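Robots in the Break Kitchen: What Changes for Staff

Report by Darius Ursu and Gheorghița Sârbu

1. Background

Our project looked at Pindby, a firm that runs staff kitchens for offices. The work at hand is small: drawers, plates, cups, toast. Until October it was all done by kitchen attendants. Now a robot arm does part of it at the counter.

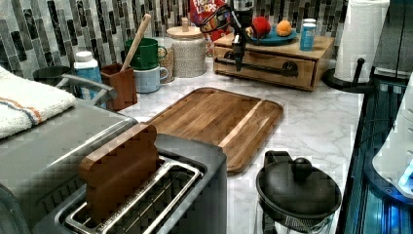

2. What we did

We spent 13 shifts on site and logged 299 tasks. Tudor Radu, the shift lead, let us sit in on the Wednesday meeting. Drawers came up a lot - they are slow for the arm and easy for a person.

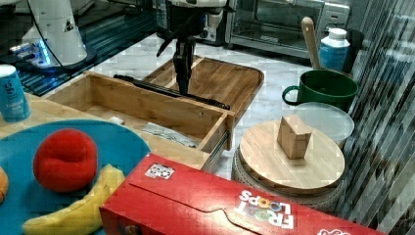 Attendants told us they bend and reach less but wait more. Donnie Kerr now spends part of his morning setting things back in place between runs, and this is not in his job description.

3. Findings

Of the tasks we logged, 98 needed a person to step in.
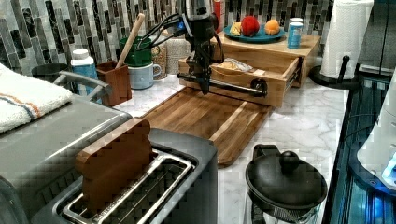 Most staff did not fear losing their jobs. They wanted training, and a say in which tasks go to the arm. We think the job descriptions should be rewritten before a second arm is bought.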